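보낸 사람: Agnese Pärn
받는 사람: 생활서비스 자동화 연구 메일링 리스트
날짜: 2018년 9월 30일
제목: Re: 가사 및 매장 정리 작업의 기계화 수준에 관한 질의

회원 여러분께,

Tiburcio Bautista 님께서 지난주 본 리스트에 올려 주신 질의에 대하여 Drellness 작업평가실의 의견을 회신드립니다. 논의의 편의를 위하여 원문의 해당 부분을 먼저 인용합니다.

> 보낸 사람: Tiburcio Bautista
> 제목: 가사 및 매장 정리 작업의 기계화 수준에 관한 질의
>
> 안녕하십니까. Irkach에서 매장 운영을 담당하고 있는 Tiburcio Bautista입니다.
>
> 당사는 화장품 체험 매대를 여러 곳에서 운영하고 있으며, 영업 종료 후 매대 위의 브러시와 팔레트를 제자리에 돌려놓는 데 매장마다 상당한 인력을 투입하고 있습니다. 경영진에서는 이 업무를 내년 중 로봇으로 대체할 수 있는지 검토하라고 지시하였습니다. 전시회에서 본 시연은 대단히 인상적이었으나, 시연과 실제 업무 사이의 거리를 저희로서는 가늠하기 어렵습니다.
>
> 다음 사항에 대하여 의견을 구합니다.
>
> 첫째, 탁자 위의 작은 물건을 집어 정해진 자리에 놓는 작업은 현재 어느 정도까지 가능합니까.
> 둘째, 가정에서의 화장대 정리나 식탁 정리와 매장에서의 정리 업무 가운데 어느 쪽이 먼저 실용화될 것으로 보십니까.
> 셋째, 도입을 검토하는 사업자가 공급사에 요구하여야 할 자료는 무엇입니까.
>
> 바쁘신 중에 송구하오나 회신을 부탁드립니다.
>
> Tiburcio Bautista 드림

먼저 첫째 질의에 대하여 말씀드립니다.

작업평가실은 올해 소형 물품 정리 작업을 대상으로 모두 711회의 시행을 실시하였습니다. 시행은 두 손가락형 그리퍼를 장착한 로봇 팔로 진행하였으며, 물품의 초기 배치는 매회 변경하였습니다. 이 가운데 사람의 개입 없이 집기와 놓기를 모두 마친 것은 300회입니다. 절반에 미치지 못하는 수치이므로, 현 단계에서 귀사의 업무를 무인으로 운영할 수 있다고 말씀드리기는 어렵습니다.

다만 실패의 내용은 물품별로 차이가 컸습니다. 납작하고 각진 용기류는 측면을 바르게 잡으면 대체로 안정적으로 옮길 수 있었습니다. 뚜껑이 투명한 용기에서는 거리 추정이 흔들리는 사례가 반복되었으며, 광택이 있는 탁자에서는 조명의 반사를 물체의 윤곽으로 잘못 인식한 경우도 있었습니다. 조명의 각도를 조정한 뒤 이러한 오인식은 줄었으나, 매장의 조명은 상품 진열을 기준으로 설치되는 것이므로 같은 조치를 귀사에 권하기는 곤란합니다.

브러시류는 사정이 다릅니다. 자루가 가늘고 둥글어 집는 순간 굴러가기 쉽고, 자루가 탁자에 밀착되어 있으면 손가락 끝이 들어갈 틈이 거의 없습니다. 모 부분을 잡으면 들어 올릴 수는 있으나 모양이 눌려 고객용 비품으로 다시 내놓기에 적합하지 않습니다. 본 평가에서는 모 부분을 잡아 옮긴 경우를 모두 실패로 집계하였습니다. 공급사에 따라서는 이를 성공으로 계산하므로, 수치를 비교하실 때 기준을 반드시 확인하시기 바랍니다.

둘째 질의와 관련하여서는 평가실 내부에서도 의견이 일치하지 않았습니다. Washington Siqueira 연구원은 매장이 앞설 것으로 봅니다. 취급 품목이 정해져 있고, 각 물품의 자리가 도면으로 정리되어 있으며, 영업이 끝난 뒤에는 사람의 왕래가 적다는 점이 그 근거입니다. 반면 Araceli Tapia 연구원은 매장에서 요구하는 속도와 청결 기준이 가정보다 훨씬 엄격하다는 점을 지적합니다. 가정에서는 물건 하나를 옮기는 데 1분이 걸려도 사용자가 잠든 사이라면 문제가 되지 않으나, 매장의 마감 업무에는 정해진 시간이 있습니다.

저는 Siqueira 연구원의 견해에 가깝습니다만, 여기에는 물품을 놓을 자리를 기계에 맞추어 바꿀 수 있다는 전제가 붙습니다. 브러시를 꽂는 통의 입구를 넓히거나 자루를 살짝 띄우는 받침을 두는 정도의 변경만으로도 작업의 난도는 상당히 낮아집니다. 가정에 이와 같은 변경을 요구하기는 쉽지 않을 것입니다.

속도에 관하여 한 가지 수치를 덧붙입니다. 동일한 배치에서 숙련된 직원은 브러시와 팔레트 한 벌을 14초에 정리하였습니다. 로봇은 성공한 시행만을 놓고 보더라도 물품 한 점에 평균 26초를 사용하였습니다. 재시도에 소요된 시간은 포함하지 않은 값입니다.

작업 현장의 화면 두 점을 함께 싣습니다.

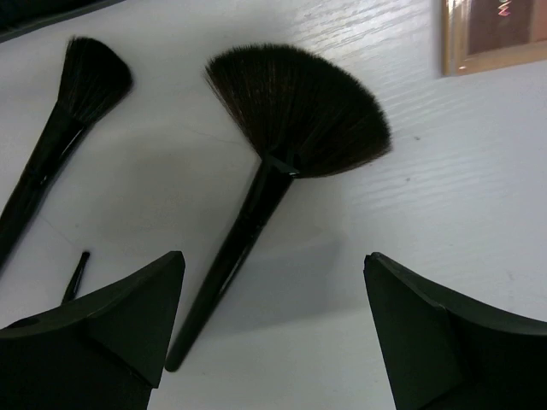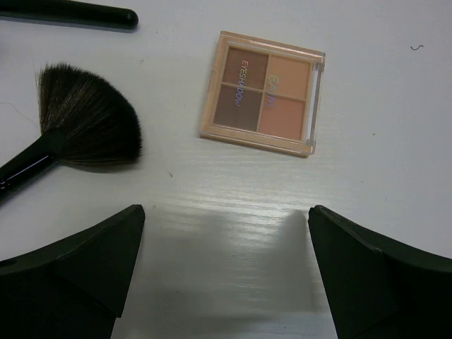 셋째 질의에 대하여는, 공급사에 다음 자료를 요청하실 것을 권합니다.

1. 성공률 산정에 사용한 전체 시행 횟수와 제외한 시행의 목록 및 사유
2. 성공과 실패의 판정 기준. 특히 물품의 손상, 오염, 변형을 어떻게 처리하였는지
3. 시행 도중 사람이 개입한 횟수와 개입의 내용. 원격 조작이 포함된 경우 그 구간의 표시
4. 귀사가 실제로 사용하는 물품과 조명에서 촬영한 무편집 영상
5. 물품이 교체되었을 때 필요한 재학습 기간과 비용의 부담 주체

네 번째 항목은 협상 과정에서 생략되는 일이 잦습니다. 편집된 영상만으로 도입을 결정하신 뒤 현장 적용에서 어려움을 겪은 사례를 저희도 접한 바 있으므로, 계약 이전에 확보하시기를 바랍니다. 화장품은 계절마다 용기의 형태와 색상이 바뀌는 품목이라는 점에서 다섯 번째 항목 또한 귀사에는 중요할 것으로 판단됩니다.

도입 시기에 관하여는, 내년 중 전면 대체를 목표로 하시기보다 한 개 매장에서 용기류만을 대상으로 시범 운영을 하시는 방안을 제안드립니다. 브러시류는 세척 업무와도 연결되어 있어 당분간 직원이 담당하는 편이 합리적입니다. 시범 운영의 설계에 관하여 협의가 필요하시면 Anayeli Ochoa 선임연구원이 일정을 조율하여 드릴 것입니다.

시행 기록의 요약본은 내부 검토를 거쳐 내년 1월 본 리스트에 공유할 예정입니다. 물품별 실패 유형의 분류표는 요약본에 포함되며, 원자료의 열람을 희망하시는 기관은 별도로 신청하여 주시기 바랍니다. 아울러 Zasero와 Tovar의 회원께서 유사한 평가를 진행하고 계신 것으로 알고 있습니다. 판정 기준을 맞추어 두면 추후 결과를 비교하는 데 도움이 되겠으니, 가능하시다면 사용 중인 기준을 본 리스트에 회신하여 주시면 감사하겠습니다.

Agnese Pärn 드림
Drellness 작업평가실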